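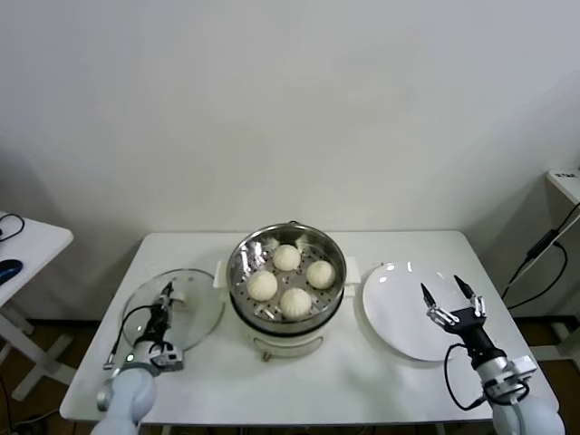
Projects > Plukis > Gallery

Hi! I've been writing the two-arm planner for Plukis since May, and steamed buns are my favorite test so far (yes, I get hungry). We have 805 demos to train on.

Both arms share one planner, so I spend most of my day on who waits for whom.
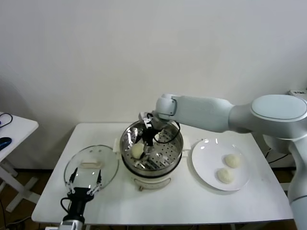

My first version planned each arm alone and then patched up the collisions, and wow, it was slow! The new one replans every 200 ms and I love it.

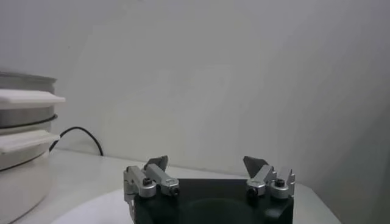 Grasp scoring is still my messiest code. I rank candidates from the wrist view, with the fingers wide open like they are here and the rim of the plate peeking in at the bottom, and shiny metal still throws off my depth. Fix coming in build 106!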